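Home Tech > Robots at Home > Reader Questions

Can a Robot Do My Chores Yet? Your Questions, Answered

By Keith Te Moana
Updated 3rd December
18 comments | 80 shares

Every time I write about household robots my inbox fills up with the same handful of questions, so I've gathered them on one page and will keep adding to it as things change (and they do change, sometimes between my first cup of coffee and my second). I've been following this field as a hobbyist and then as a columnist for long enough to have been wrong plenty of times, so please take my predictions with a pinch of salt.

So, can I buy a robot that does the housework?

You can buy one that does a piece of it. Robot vacuums and mops are good now, and I wouldn't give mine back for anything. A machine with arms that wanders through your home putting things where they belong is a different matter. A few companies will take your name for a waiting list, and I've put mine on the one at Trorum, but I haven't cleared a spot in the hall closet just yet.

Why is tidying up so much harder than vacuuming?

A vacuum only has to cover the floor and stay out of trouble. Tidying means deciding what each thing is, where it goes, and how to take hold of it without squashing or dropping it, and then doing that all over again for the next thing, which is never the same shape as the last. Think about your own kitchen table on a Sunday night! You know at a glance that the mail goes in one place and the mittens in another. You've had your whole life to learn that.

What about folding laundry? I'd pay good money for that one.

You and everybody else who writes to me. Cloth is a headache because it has no fixed shape. A mug is a mug whichever way you set it down, but a T-shirt dropped on the bed ten times will land ten different ways, and the robot has to find a corner or a collar in there somewhere. I watched a demonstration at Irnier in January where a two-armed machine folded a bath towel very nicely in 2 minutes, and then spent far longer than that on a child's sweater before a technician stepped in. Towels, yes. Fitted sheets, ask me again in a few years (I can't do those either, to be fair).

Are factories and warehouses further along?

Yes, by quite a way, though less than people imagine. When the same part shows up in the same spot all day long, a robot arm is hard to beat. A reader who works at Mazurek, a small packing shop, told me theirs handles sealed cartons without a fuss but that returned goods still go to people, since a return might be a pair of boots in a grocery bag or a coat wrapped around a lamp. Mixed items are the sticking point on the shop floor just as they are at home.

How does a robot pick things up without a proper hand?

Most of the ones I've seen up close get by with two fingers that open and close, a bit like kitchen tongs. It sounds crude, but try clearing a table using only your thumb and forefinger and you'll be surprised how far you get. Textured pads help a good deal with slippery things. What two fingers can't easily do is shift an object around once it's been picked up, so the robot has to choose a sensible grip in the first place. A shoe by its side, a shirt by a fold, a little box by its narrow edges: each one wants a different approach.

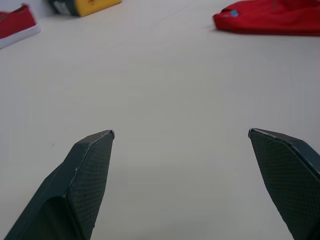 Shoe, box and red cloth at the far side of the table, with the gripper wide open.

Should I wait before replacing my old appliances?

Please don't! If your washer is on its last legs, get a washer. The folks at Flonumitz offer a 30 day home trial of their floor robot, and that's the kind of thing I'd try first if you're curious. Anything with arms is for the patient among us.

Have a question I missed? Leave it in the comments and I'll get to it when I can.

Filed under: Robots, Chores, Laundry

You might also like
Robot Mops and Old Wood Floors
What to Ask Before You Join a Waiting List
Window-Cleaning Robots: One Reader's Long Summer
Getting Pet Hair Out of a Robot Vacuum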